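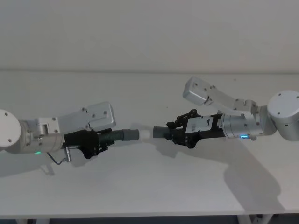
Went to the Treron open day, the one in the old mill building (1864 over the door, lovely brick, terrible parking). Forty minutes in a line for a name sticker. Coffee gone by the time I got in. Anyway.

Everybody crowded into the big hall first. Welding cell, sparks, music, a guy with a headset mic. Fine. Seen it. The welding robot does the same seam all day and does it well and I have nothing to say about it that wasn't said 22 years ago.

The thing worth the drive was upstairs, room 132, the Pestivis table. Two arms, one white table, a ribbed green hose in one gripper and a short gray tube in the other. Job: put the end of one into the other. That's it. A six year old does it with a garden hose and doesn't look.

And it was slow! The arms came in from either side and then sort of hovered, white cap on one piece, open end on the other, small gap between. People watched for a bit and left. A man behind me said "is it broken" and went to find the sandwiches.

I stayed. I think he was wrong to go and I think Treron was wrong to hide it upstairs.

My reasoning, such as it is. I spent a lot of years on a line at Peltonen putting hoses on pumps. Hoses are awful. They bend when you push, they spring back, no two come out of the box with the same curve. You learn to feel for the lip with your thumb and you can't explain it to the new hire, you just say keep at it. Wrist trouble by July every year, half the line. If there's a job I'd gladly hand over it's that one. Not the welding, the welding got handed over already and the people who lost it were the best paid on the floor. Funny how that goes.

So when someone shows me a machine trying the fiddly, sore wrist job, badly, at half speed, I want to see more of it. I saw it miss three times. Got it on the fourth. I clapped, alone, felt silly.

What bugs me is how these days are set up. Ninomus did the same at theirs, all the polish up front and the hard problem in a side room with no sign. Then everyone goes home thinking the machines can do anything, and their kid's shop teacher says so, and the town council says so, and the next contract talks start from there. Show the misses. Put the slow table by the entrance. Let people stand ther and get bored, bored is about right for where this stuff is.

The woman running the table was good, by the way. Asked her how long till it's on a real line and she said she didn't know. Best answer I got all day. The headset guy had told us "soon" twice.

They do it again next year. Go upstairs first, and bring your own coffee.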